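Sorting Bench, Eklow Workshop

The bench is a light gray tabletop with a short conveyor on its left side. The belt is dark green, with a silver aluminum side rail. The motor sits at the far end. Plastic blocks are sorted by color into open bins with slanted fronts.

Stock on hand in September was 2600 pieces, divided into 109 bags. Nimow pieces are stored on shelf 7, Mernar pieces on shelf 9 — the labels follow the same order. Tape and other small supplies stay along the back edge of the table. 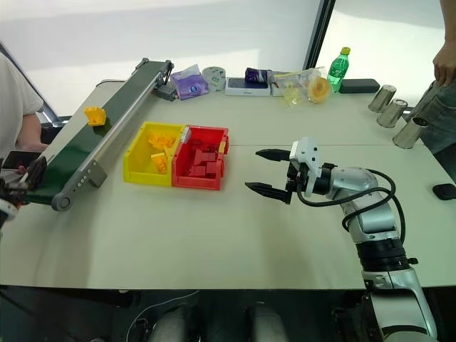 Yellow goes in the left bin and red in the right. The bins stand side by side near the middle of the table. Full bins are emptied into bags and weighed before they go back on the shelf.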